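Working Beside Two-Armed Machines: What the Rules Say and What They Leave Out
Handout for session 5, Orura short course in workplace automation. Revised 7/1/19. 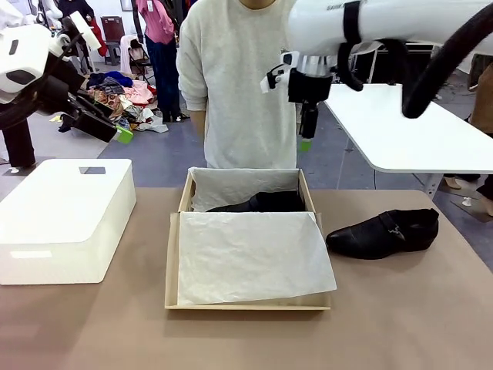 Most of you will have been told at some point that an arm of this kind is "safe". The word turns up in sales leaflets, in grant applications and on stickers. I would like you to stop using it for the length of this course. An arm by itself has not been shown to be safe or unsafe. What can be judged is a job: this arm, with this gripper, moving this object, at this speed, with these people standing in these places. Change one of those and the judgement has to be looked at again.

The published standards agree with me on this, more or less. ISO 10218 deals with industrial robots in two parts, one for the robot and one for the system it is built into. ISO/TS 15066 adds guidance on people and robots sharing a space. Read them if your library has them. What you will meet in practice is somebody's summary of a summary, usually with the awkward parts missing.

1. The risk assessment

A risk assessment is supposed to be written before the work starts, by people who know the work. The ones I see are often written afterwards by people who know the form. You can usually tell. The hazards are listed in the same order as in the template, every risk is "low" once the controls are in, and the controls are "training" and "awareness".

Ask of any assessment you are handed:

Does it name the objects being handled? Packing a shoe into a box with tissue paper is a different job from moving a kitchen knife, even if the arm travels along the same path. A buckle can catch. Tissue slides, tears and hides what is under it.

Does it say where people stand? I mean all the people, including the ones who are waiting, watching or on their way to something else.

Does it say what happens when the object is dropped? The honest answer in most rooms is that a person reaches in to pick it up. If so, reaching in is part of the job and belongs in the assessment.

Who can change it, and when was it last changed? A document that has not altered since the room was set up describes a room that has gone.

2. Slow and light

The usual argument for working without a fence is that the arm is slow and light and will stop if it touches you. There is something in this. Limiting force and speed is one of the recognised ways of sharing a space, and for many jobs it is a sensible one.

My objection is to how much weight the argument is made to carry. Contact limits depend on the part of the body. A knock to the forearm and the same knock to the face are treated very differently, and contact with the face or head is something you should be designing out altogether. Being pushed into the open is one thing and being trapped against a table edge is another. A two-armed machine makes this harder, as one arm can close off the space the other is moving into. Ask whether the stopping behaviour was tested with both arms moving, with the gripper fitted, and with something held in it. At Wekley, where I taught this session in March, the answer was that the supplier had tested it. The supplier had tested a bare arm.

Soft fingertips do not settle the matter either. A soft pad tells you about the pad. Whatever the gripper is holding may have a point on it.

3. The stop button

Everyone likes talking about the stop button, so I will keep this short. Find out where it is. Find out who can reach it without walking past the machine. Then find out what it does, which is the part people skip. Some stops cut the power to the joints, some bring the arm to a halt first, and what a loaded arm does after that depends on its brakes. If it sags, you want to learn that on a quiet morning with an empty gripper.

One person should be named as the holder of the button during a session, and that person should not also be the one putting objects on the table. I have been told many times that this is a waste of a pair of hands. I have not yet been told it by anyone who had needed the button.

4. Floors, cables and bystanders

In my view the dullest hazards in a shared room deserve the most attention, and they get a line at the bottom of the form. Cables trail. Side tables have legs. Clothes and boxes waiting for the next task get put on the floor, as there is nowhere else for them to go. A person who steps back from a moving arm does not look behind them first.

Good practice, as far as I am prepared to use the phrase:

Mark the reach of both arms on the floor, at full stretch, with the gripper on.
Keep a clear way back from every place where someone is expected to stand.
Route cables away from that way back. Tape is a poor second.
Give waiting objects a shelf or a bin.
Put seats for onlookers outside the marked area, and move people who drift in.
Check sleeves, lanyards and hair before power goes on.

None of this needs a consultant. The Stakoveck checklist, handed out last week, runs to 13 pages and gives three lines to the floor. Its longest chapter is on signage.

5. Rules that nobody follows

A rule that is broken every day does harm beyond its own subject, as it teaches people that the other rules are decoration. If your sheet says that no one may stand within reach while the arms are powered, and the task cannot be done unless someone does, then one of the two must go. Either redesign the task or write an honest rule, with a speed limit, a named person at the button and a hand signal before each move.

The team behind the Teoh trial sheet had a go at this. They crossed out what people were ignoring, argued over each item and ended with a single side of paper. I think they crossed out too much (there is now nothing about visitors), but people could recite what was left.

For next time

Choose a workspace you have access to and draw it from above. Put in the arms at full reach, the tables, the cables and every person who was there when you visited, whether or not they had a job to do. Then read the written assessment for that space, if one can be found, and mark each thing in your drawing that it fails to mention. Bring both. Up to 3 people may share a drawing, but write your own comments.

Sessions start on the hour. Please bring the Stakoveck checklist again, as we will be going through the chapter on guarding, such as it is.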